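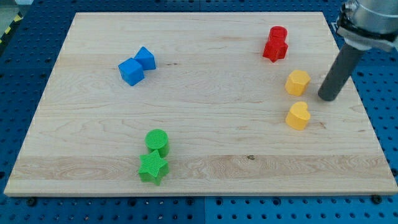 Stevora shape blocks and maple board

Plastic blocks for sorting and matching by colour or outline. Shapes include cube, star, hexagon and heart. Colours are blue, red, yellow and green. The board is sold separately or with the blocks.

Specification
Block width: 40 mm
Block finish: coloured throughout, unpainted
Board: maple, light, visible grain
Minimum order, blocks only: 6
Carton quantity: 80

Use and care
Place the board on a level bench. Wipe blocks with a damp cloth and mild soap. Do not soak the board. Oil the end grain twice a year.

Delivery
Stock orders leave the Handlow warehouse within two working days. For orders over 1,000 blocks, ask for a quote before paying.

Prices last checked 15/06/2019.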